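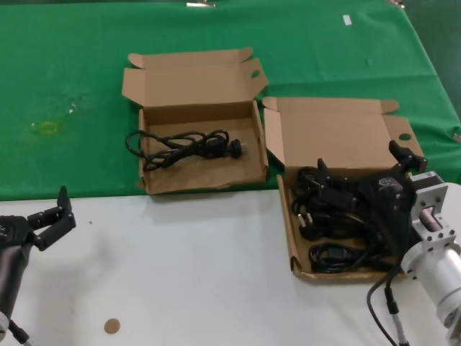 Audio coverage in a two-level sports bar: project report
20/07/2025

Our group was asked to check whether the ceiling speaker layout at Jenkins, a two-level sports bar, gives even sound to every table, as the installer's handover sheet says it does. The sheet says "uniform coverage throughout". It doesn't say how that was measured, or whether it was measured at all.

Method

We played pink noise through the house system with the bar closed and took level readings on a grid, once on each floor. The handheld meter was a Notel unit on loan from the department. We used A-weighting and slow response, at seated ear height. In total we logged 1574 readings. Of these, 1127 were on the main floor and the rest were upstairs, where the booths made it hard to keep to the grid.

The zone controller is an Orovex. We left its settings as we found them, although the upstairs zone had a bass boost that no one on the staff could explain.

Results

Most of the main floor was fairly even. The seats under the mezzanine were not. Levels dropped there, and speech from the game commentary was hard to follow even with the room empty. We threw out 172 readings taken while the ice machine was running, and the dip stayed put.

Upstairs was louder near the rail and dull at the back wall. The design plan, drawn in Givport, predicts almost no difference between those spots. We think the plan treats the booths as open floor, but we only had a printout and couldn't check the model itself.

Problems with our own work

An empty bar is a poor stand-in for a game night. People soak up sound and also make a lot of it, so our numbers may flatter the system or be unfair to it. We also had only 2 visits, and the meter was calibrated before the first one only. The second set reads slightly higher overall – we can't say if that is the room or the meter.

What we would accept

The claim of uniform coverage doesn't hold for the mezzanine seats. For the rest of the main floor it is probably fair. Upstairs we would want new readings with the bass boost off before agreeing with anyone, including ourselves.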